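# When a Robot Hand Squeezes Too Hard

*A safety page for young readers, from the Orkbridge Learning Service. 2023-02-11*

Robots can pick up a cup, move a stick from one place to another, and do it again many times without getting tired. Even so, robots make mistakes. This page explains one mistake that took place at the Orkbridge workshop in February, and what the workshop did about it.

## What is a gripper?

A gripper is the hand of a robot. Many grippers have only two fingers. The fingers move toward each other to hold an object and move apart to let it go. Before a robot can work by itself, people often hold a gripper in their own hands and show it the task. The computer studies these lessons and learns from them.

The gripper in this story is called Sunitz. Its job was to set a table.

## What went wrong?

Sunitz had practiced with a cup 200 times. On the next try, the fingers closed on the cup and did not stop closing. The cup cracked. A small piece broke from the rim and fell to the floor. No person was hurt, as everyone was standing behind the yellow line.

The workshop turned off the power and looked for the cause. Inside the gripper there is a small part called a force sensor. It measures how hard the fingers are pressing, much as your own skin tells you when you are holding an egg too tightly. A wire leading to the sensor had come loose. The computer was receiving the number zero, which meant "I am not touching anything yet." It therefore told the fingers to keep closing.

The computer followed its instructions correctly. The information it was given was wrong.

## How was it repaired?

The loose wire was replaced and fastened with a clip. A new rule was also added to the program, which is named Kostix. If the fingers are moving but the sensor says zero for too long, Kostix stops the motor and turns on a red light. A person must then check the gripper before work can begin again.

The repaired gripper was opened and closed 4000 times with soft foam blocks. The red light came on 13 times. Each time the gripper was checked by hand - even when the fault was very small - and the test was started again only afterward. After that, lessons with real dishes could continue.

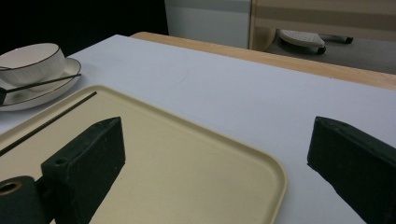 Lawal wrote to ask why the robot could not simply be made weaker, so that it could never break anything at all. A very weak gripper would be safe for cups, but it would drop a heavy plate, and a falling plate is a danger too. The workshop has set an upper limit on the force - enough for a full plate and no more.

## Rules for visitors

- Stay behind the yellow line while a robot is switched on.
- Never put your fingers between the fingers of a gripper, even if it is still.
- If you see a red light, tell an adult at once.
- Do not pick up broken pieces.

## Words to know

**Fault:** something in a machine that does not work as it should.

**Sensor:** a part that measures something, such as force, light or heat.

**Force:** a push or a pull.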